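The Last Table at Kimwood

Yeison Yupanqui had the bread done by four, and by then there was nothing left to do but wait for people. He wiped the counter. He wiped it again. The apartment smelled of yeast and egg wash, and the window over the sink had fogged up to the latch.

He had lived at 3422 Corrigan for 15 years. On Monday the truck would come and take everything to Trotelwood, where his daughter had found him two rooms on the ground floor with a ramp. Most of the kitchen was already in boxes. He had kept out one knife, one board, the plates, and the basket.

The basket was his wife's. She had bought it at the Kimwood market the first spring they were married, and she had paid too much for it. He told her so on the bus. She put it on her lap and looked out the window until their stop. After that it was on the table every Sunday, and he never brought up the price again, though he thought of it sometimes when he was reaching for a second piece.

His daughter called at a quarter past.

"Did you pack the basket?" she said.

"It's on the table."

"Dad. The movers won't take loose things."

"Then I'll carry it."

"On your lap?"

"Sure," he said. "On my lap."

She was quiet for a second and then asked how many were coming. He said he didn't know. He had put a note by the mailboxes on Thursday, with the time and the word bread underlined, and two people had stopped him in the hall to say they would try. The man from upstairs had a cold. The sisters in the back had church and then a birthday.

"Somebody will come," she said.

"If they don't, I'll have breakfast for a week."

He hung up and went looking for the cloth. It was in a box marked TOWELS, under the towels. He shook it out over the table and pulled at the corners until it hung about even. One crease would not go flat. He put the basket on top and turned it so the bad side, where the rim had been mended, faced the wall.

The dough had given him trouble that morning. His hands were slower than they used to be, and the first braid came out thick at one end and thin at the other – his wife would have undone it and started over. He had left it alone. It went into the oven crooked and came out crooked, and it was a good color anyway.

At five there was a knock. It was the older sister, still in her church coat, with a jar of plum jam.

"Am I early?" she said.

"No. Come in. Sit anywhere there isn't a box."
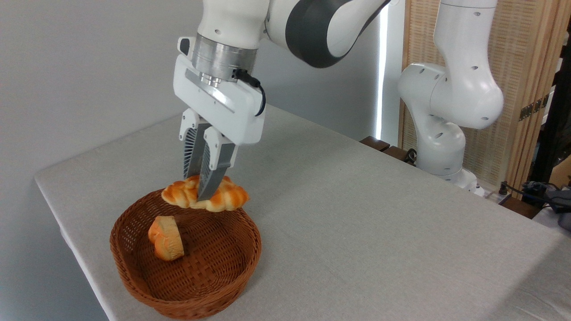
She took the chair by the window and kept her coat on. He found a spoon for the jam in his shirt pocket, where he had put it so it wouldn't get packed, and went to fill the kettle. Down the hall a door opened, and he heard the man from upstairs coughing on his way down.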